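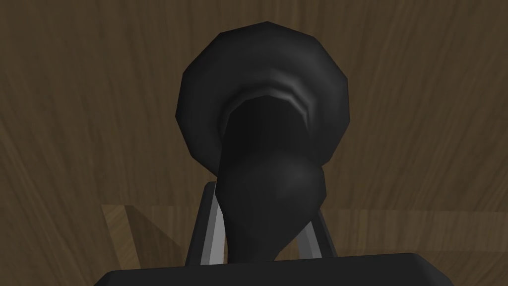
Dark rim and hollow against wood grain. Computer rendering.

About Colham

Colham teaches people to run journal-writing groups. We train nurses, school counselors, librarians, chaplains, and a fair number of people who kept a diary for years and wondered if there was a job in it. There usually isn't a full-time one, and we say so before anyone pays a deposit.

We are a small school. Marlina Halim founded it after a long stretch as a hospital social worker, during which she was handed a stack of blank notebooks and told that writing in them would help her patients heal. Some of them liked it. Some of them wrote grocery lists. One man used his to record, in detail, every complaint he had about the food, and he was the only one who asked for a second notebook. Marlina wanted to know what the notebooks were doing, if anything, and she has been hard to satisfy on that question ever since.

What we believe, with reservations

We think that writing by hand, at a steady time, in the company of a few other people, is good for a lot of adults. We also think that the claims made for it have gotten out of hand. You can find workshops that promise to cure insomnia, repair a marriage, or release something stored in the hips. We have sat through several of these. The hips were unaffected.

The research is mixed. There are studies in which people who wrote about a hard event felt better later, studies in which they felt no different, and studies in which they felt worse for a while first. The size of the benefit tends to be modest when there is one. Anyone who gives you a single confident percentage has probably read one paper, or the summary of it. Our students read papers on both sides in the first month, and we expect them to be able to explain a result that disappoints them.

We are wary of the word "healing" and we don't use it in our course titles. We don't call our graduates therapists, either. A person who finishes our program can lead a writing group. If that person already holds a clinical license, they can use what they learned inside their practice. If they don't, they have learned where the line is and who to call when a group member gets close to it. We spend more class time on this than students would like.

How the program works

The core course runs 40 weeks, in the evening, with a break in the summer. Each intake has 17 places. We have been told many times that we could double that by moving everything to recorded video, and maybe we could, but we don't see how you learn to sit through another person's silence from a recording.

In the first part students write. That sounds obvious, yet we turn away applicants every year who want to lead groups and haven't kept a notebook of their own since high school. In the second part they watch experienced leaders and take notes on what went wrong. Then they lead, with one of us in the room saying as little as possible.

Prompts are a sore point here. The internet is full of lists of them, and most are either too sweet ("write a letter to your inner garden") or much too strong for a first meeting with strangers. Arif Sembiring, our director of studies, keeps a file of prompts that students have tested in real groups, with remarks. There are 79 in it now. He throws one out whenever he hears it has stopped working, so the number moves. A prompt asking people to describe a kitchen they remember has stayed in from the beginning. A prompt about forgiveness lasted one evening.

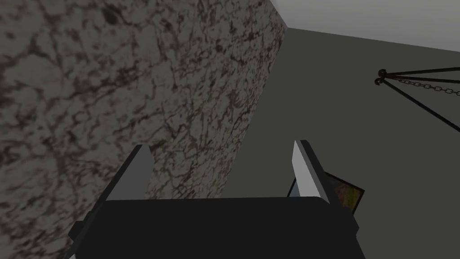
We also teach when to leave people's pages alone. In our groups reading aloud is optional, every time, and a leader who coaxes someone into it fails that session. No one collects the notebooks. We don't interpret what people write, look for symbols in it, or tell them what their handwriting means. If you were hoping to learn handwriting analysis, there are schools that will take your money for it.

Who teaches here

Marlina Halim still teaches the opening unit and reads every application. She has a reputation for asking "How do you know?" and has been asked by more than one class to stop.

Arif Sembiring came from adult literacy work. He teaches group leadership and the unit on writing with people who find spelling hard, or who are writing in their second or third language.

Efua Odoi is a licensed counselor and handles everything to do with safety, referral, and confidentiality. Students who think her rules are too strict are invited to bring her a case. She has changed a rule twice.

Ákos Magyar teaches the research unit. He doesn't keep a journal, has tried to, and found it dull. We consider this useful in a colleague.

Melur Majimbun runs the office and answers the phone. She took the course herself and leads a lunchtime group at the Henao branch library, where she also tests whatever the rest of us dream up.

What we can't tell you

We can't tell you that you'll earn back the fee. Of the people who finish, many end up leading one group, often unpaid or close to it, attached to a job they already had. A few have built a practice from it. We don't publish success stories with smiling quotes, and if you ask to talk to a past student we will pick someone who had mixed feelings as well as someone who was pleased.

We can't tell you that the certificate is recognized everywhere. Writing-group leadership isn't a licensed profession, and the various bodies that offer to accredit it don't agree with each other on very much. We looked into joining 3 of them. One wanted a fee and no evidence of any kind, and we're still going back and forth with the other two.

Visiting and applying

Applications close in November. You'll need to send a short letter and two pages of your own writing on any subject that isn't journaling. Open evenings start at 6:30 and include a real writing session, so bring a pen. You can leave at the halfway point with no hard feelings, and at every open evening somebody does.

Questions about fees, dates, and access to the building go to Melur at the office. Questions about whether any of this works go to Ákos, who will answer at length.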